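Print | E-mail

The Ferry to Falen

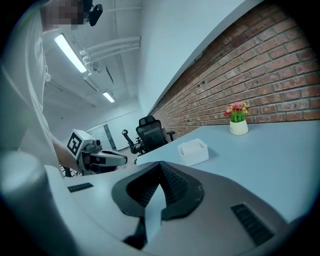 The ferry to Falen had been cancelled for 28 years, but the ticket office still opened at nine. My aunt ran it. She sold singles only, having decided early on that returns would be dishonest.

In November a man came in and asked for passage with a goat.

"Goats are extra," said my aunt.

"How much?"

She looked it up. The tariff had last been revised under the Prundero Line, which sank, and goats came under Furniture.

"Five, if it folds."

He paid. They sat on the bench outside, facing the water, and at dusk my aunt took them soup and a blanket. By spring he was selling cheese from the waiting room, and she had begun, rather stiffly, to issue him with a new ticket each morning.

The goat travelled free after that. It had eaten the tariff.

We use cookies to improve your visit. Accept | Settings

© Fisine Stories | Contact | Back to top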